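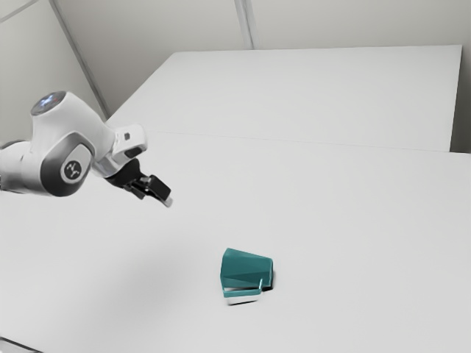 4. Setting up passive DNS logging on the sensor

This section covers the DNS logging module of the Jevden sensor. It assumes that the sensor is installed, that the capture interface is receiving mirrored traffic (section 3), and that you have an account with the Operator role or higher.

The module records each DNS query and the matching answer. It does not block or change traffic. Blocking is handled on the resolver or the firewall and is outside the scope of this guide.

4.1 Before you start

Check the following:

The mirror port carries traffic from the client side of the internal resolver. If the mirror is placed on the outside, every query will show the resolver as its source, and the records cannot be tied to a workstation.

The sensor clock is synchronized. Records are matched to other logs by time, and an offset of more than 2 seconds will cause the correlation view to miss matches.

The data partition has at least 200 GB free. See 4.4 for sizing.

Note: Clients that use DNS over HTTPS to an outside provider do not appear in the log. Block the known provider addresses on the firewall first, or accept the gap and record it in the deployment sheet.

4.2 Enabling the module

1. Log in to the sensor console and open Modules > DNS.

2. Set Status to Enabled. The page reloads and shows the interface list.

3. Select the capture interface. Do not select the management interface.

4. In Resolver addresses, enter the IP address of each internal resolver, one per line. IPv4 and IPv6 addresses go in the same box.

5. Leave Match window at the default unless your resolver forwards over a slow link. A longer window uses more memory.

6. Click Apply. The module restarts. Records are not written during the restart.

7. Open Status > DNS and confirm that both the Queries and Answers counters are increasing.

If Queries increases and Answers stays at zero, the mirror is passing one direction only. Correct the mirror session on the switch and repeat step 7. The sensor does not need to be restarted.

Caution: Changing the resolver list clears the match table. Queries waiting for an answer at that moment are written as unanswered. Make the change outside working hours if unanswered queries feed an alert. 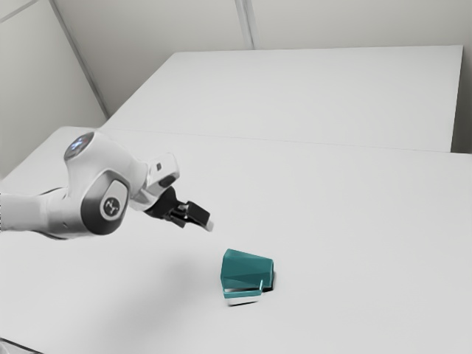

4.3 Filters and alert rules

With no filters the log will contain a large share of routine lookups from update services, mail gateways and monitoring tools. These can be dropped before they are written.

1. Open Modules > DNS > Filters.

2. Add a domain suffix on each line. A suffix matches the domain and everything below it.

3. Set Action to Drop or Count only. Count only keeps an hourly total per client and discards the individual records.

4. Click Apply.

Caution: Do not drop the suffixes of content delivery networks or public cloud hosts. Command-and-control servers are often placed behind them, and a dropped record cannot be recovered.

Three alert rules are supplied. All are off by default.

Long label: fires when a client sends repeated queries with long, varied labels under one parent domain. This is the usual pattern of data carried out in DNS queries.

Steady interval: fires when a client looks up the same rare domain at near-constant spacing. Software license checks also behave this way, so expect false alerts in the first weeks.

Failed lookups: fires when a client receives a high number of NXDOMAIN answers in a short period. The threshold is 165 per hour. Mail servers that check block lists will pass this number in normal use and should be added under Exempt clients.

Turn the rules on one at a time. Let each one run for a full working week before adding the next.

4.4 Storage and retention

The average stored record is 838 bytes before compression. To size the partition, multiply this figure by the daily query count shown under Status > DNS, then by the number of days to be kept. Compression is applied when the file is rotated, so the current day's file is always at full size.

1. Open System > Storage > Retention.

2. Enter the number of days for DNS records. The value is separate from the one for flow records.

3. Select Delete oldest or Stop writing for the case when the partition fills.

4. Click Save.

Note: With Stop writing selected, the sensor sends a notice to the system mailbox and keeps capturing flow records. DNS logging does not resume by itself once space is freed. Repeat 4.2, steps 2 and 6.

4.5 Forwarding to Onton

Records can be sent to an Onton collector over TLS.

1. Import the collector's CA certificate under System > Certificates.

2. Open Modules > DNS > Output and choose Onton.

3. Enter the collector host name. It must match the name in the certificate.

4. Click Test. The result line should read Connected.

5. Click Apply.

If the test returns Name mismatch, check whether the collector was entered by IP address. For a Handshake failed result, see section 9.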